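Sorting the bowls and plates before the shelf goes up

2026-09-25
Filed under: kitchen, storage

The old dish shelf came down in February and the replacement has been in its box ever since. Before mounting it I wanted to know what it would carry and how much height each stack needs, so the dishes came out and went onto the table. These are my notes, mostly so that I don't have to measure everything again when the next shelf fails.

The new unit is a Starnis two-tier rack. The listing gives a usable depth of 669 mm across both tiers combined, which is an odd way to state it. The tiers are not equal. The lower one is deeper, and the upper one is set back so that a hand can get at whatever is at the rear of the lower one. I would have preferred two separate figures. I measured both with a steel rule and wrote them on the inside of the cabinet door in pencil.

The old shelf failed at the rear bracket. One screw had been set into filler and had been working loose for a long time. The board itself was fine and is now in the garage. The new rack fixes through the cabinet side at four points, all of them into solid wood. I drilled pilot holes first and ran the screws in by hand.

Method

I sorted by shape first and by size second. Color played no part in it, although the large plastic bowls happen to be easy to tell apart that way. Shape decides whether two items will nest. Size only decides the order.

Plastic bowls with a rounded-square outline nest well if the corners are lined up. Turn one of them by a few degrees and it rides up on the corners of the one underneath, and the stack gains height for no benefit. It also tends to jam. The fix is to set them down square and not press. A round bowl has no such problem, but it wastes the corners of a rectangular shelf.

Oval bowls are the awkward case. They nest in two orientations only, and a stack of them has a long side that has to run front to back on this rack or it blocks the plates. I tried it the other way first and lost most of the lower tier.

Plates are simple if they go flat and slightly less simple if they stand on edge. I wanted to try them on edge. A raised rim means that two plates standing face to back touch at the rim and not across the well, so each plate takes up more width than its thickness suggests. The spacing has to be measured at the rim. I had this wrong in my first drawing and had allowed for far more plates than the rack can take.

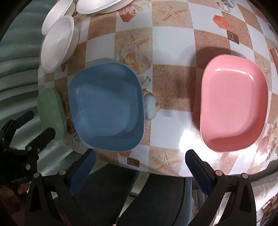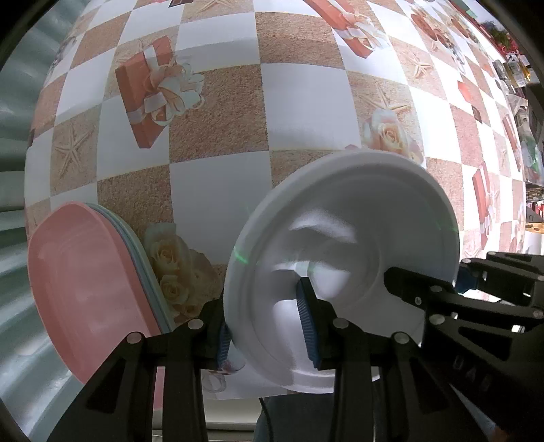 Dishes over the checkered cloth, bowls in the first picture and a white plate on its rim in the second.

The tablecloth is the one with the starfish and roses on it. I left it on to keep the dishes from sliding and to protect the tabletop, and the squares gave me a crude grid for comparing footprints. It is not accurate. The cloth stretches when pulled and the squares are not all the same size near the hem. For anything that mattered I used the rule.

Allocation

Lower tier, rear: white bowls, long side front to back. They get used least and can stay behind other things.

Lower tier, front: the large plastic bowls, nested. These are for salad, rinsing vegetables and dough, and one of them is in use most days. They need to come out without moving anything else. I allowed 40 mm of clearance above the top rim, enough to get fingers over the edge and lift. Less than that and the bowl has to be dragged out by the front lip, and then the whole stack comes with it.

Upper tier: plates on edge, held by a Tavares wire divider I already had. The divider is coated, and the coating has worn through at one end. I turned that end toward the wall and put a short length of clear tubing over the bare section.

The upper tier has a small backward slope, and I thought at first that I had mounted it out of level. The instructions show the same slope. It keeps the plates resting against the rear wire and I have left it alone.

Load

I weighed the plates in one batch on the kitchen scale, less the tray they were sitting on. The result was 1,206 g for the ones I intend to keep up there. The upper tier is well within its rating at that figure. I did not bother weighing the plastic bowls.

Fit problems

There were 2. The first was the cabinet door, which closed against the rim of the outermost plate. Moving the divider toward the hinge side cured it. The second was the front rail of the lower tier, which is higher than the drawing in the listing and catches the base of a bowl if it is pulled straight forward. The bowl has to be lifted a little and then pulled. I considered taking the rail off, but it stiffens the tier, and I have already had one shelf come down.

I looked at a Zerano rack with a removable rail before buying this one. It was wider than the cabinet by a small margin and would have meant trimming the side panel, so I passed on it.

Still to do

The end caps on the upper wires are loose and need a drop of adhesive. The garage board can be cut down for a drawer divider, if the drawer turns out to be deep enough. The lids for the plastic containers are in a separate bag and have not been sorted at all. I will check the four fixing screws again after a month of normal use and add a line to this post if any of them has moved.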